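Filed under: Home & Garden > Laundry & Fabric Care > Folding and storage

Folding thin, slippery garments on a sofa without a table

I have a one-room rental with no table large enough to fold on. Laundry gets sorted on the sofa, which is a rounded model with a curved back and a seat that slopes down toward the front edge. Cotton and denim are no problem. The trouble is lightweight shirts and thin jackets. Each one starts as a heap, I lose track of which end is the collar, and by the time I have found it the fabric has picked up creases from being handled. The seat is also softer than I would like, so nothing stays flat.

Items come out of the dryer on the low setting and go straight to the sofa. I have a Rollgate folding board from a previous apartment, but the sleeves slide off it before the panels can be turned.

What I need is a repeatable order of operations for one garment. Iron use should be minimal. Buying a table is not possible at the moment.

Bellau_455 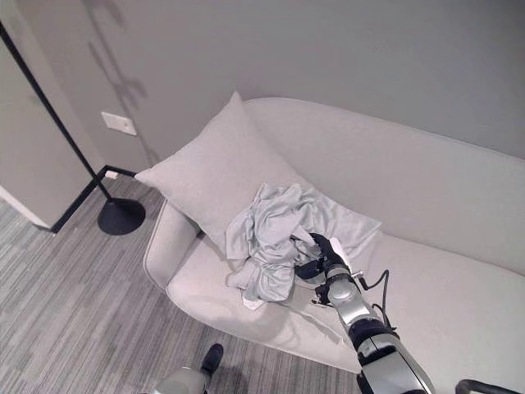 The surface matters less than the first grip. Most people take hold of the middle of the heap, which lifts several layers at once and fixes the creases where they are. Find an edge first. On a bunched shirt lying half on a throw pillow there is usually a loose edge hanging toward the front of the seat, or a part that looks like a sleeve trailing off to one side. Either will do. Follow it with the fingers until you reach a seam, then follow the seam to a shoulder or a hem corner. Move the pillow only after the garment is off it, or the heap will roll and you will have to search again.

Sequence for one item:

1. Locate a seam and trace it to the nearest corner.

2. Hold that corner with one hand and slide the other hand along the edge to the opposite corner. Do not let go of the first corner.

3. Pull the two corners apart until the edge between them is close to straight. The edge will still be wavy with light synthetics. A firm, steady pull removes most of the waviness; jerking it does not. Let the lower part drape over the front of the sofa so the seat carries part of the weight.

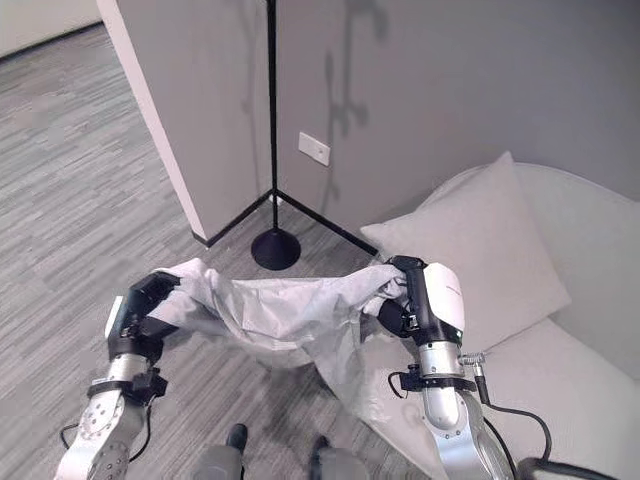
4. Lower the garment onto the seat, hem first, and lay it back toward the cushion. Keep the edge under tension until it is down.

5. Smooth from the center line outward with the flat of the hand. Fold both sleeves to the back, then fold the sides in to the width of your shelf.

6. Fold in half from the hem, and in half again for a drawer.

On the sloping seat: fold with the collar toward the sofa back. If the collar is at the front edge, its weight pulls the rest down. A sheet of stiff cardboard under the garment corrects the softness of the seat. Mine was cut from a shipping carton and has lasted through 214 loads (I keep a log for the dryer filter, so the number is exact).

The folding board is a poor match for this fabric. Lay a thin cotton towel over the panels if you want to keep using it.

Craddock

I just roll everything. Takes less time than reading the above. Roll from the hem, tuck the sleeves in first, stand the rolls up in a box. Thin jackets take 3 or 4 creases across the front but they drop out when you wear them. Not recommended for anything with a collar you care about.

Brurkura

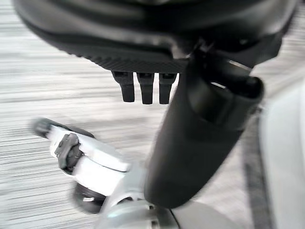 Brurkura Textile Care Club, Home Laundry Group

The seam method given earlier is correct. I would add a step before it for items that have been sitting in a heap for longer than an hour.

Hang the garment from one high point and let it fall. Gravity does part of the sorting: the long diagonal creases show you which way the fabric has been twisted, and the seams become visible against them. Hold it over the sofa so the bottom can rest there if it is long. Then take the lower part loosely in the other hand, with the fabric lying between fingers and thumb, and draw down with light tension. Repeat from a second high point, normally the other shoulder. After 2 passes the twist should be out and you can begin at step 3 of the sequence.

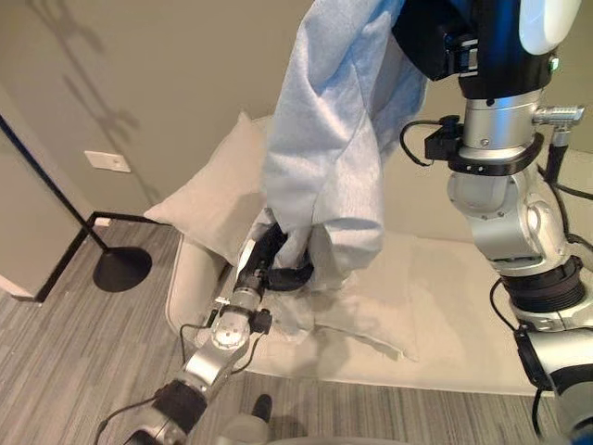 Light blue garment held at the top, lower folds gathered in the second grip.

Notes on the above:

Do not hang from the middle of a sleeve. Thin knits will stretch there and the mark stays.

Check the care label before using steam. Many shiny lightweight fabrics take a cool iron only, and some take none. If steam is allowed, apply it while the garment is hanging and wait for it to dry before folding. Folding damp fabric sets a crease that is harder to remove than the original.

Remove items from the dryer as soon as the cycle ends. A low setting reduces creasing, but a load left in the drum for up to 3 hours loses that advantage. If you cannot be there when it stops, use the extended tumble function if the machine has one.

Pale upholstery can pick up dye from dark garments that are still damp. Put a white sheet over the seat for those loads and wash it with the next batch of whites.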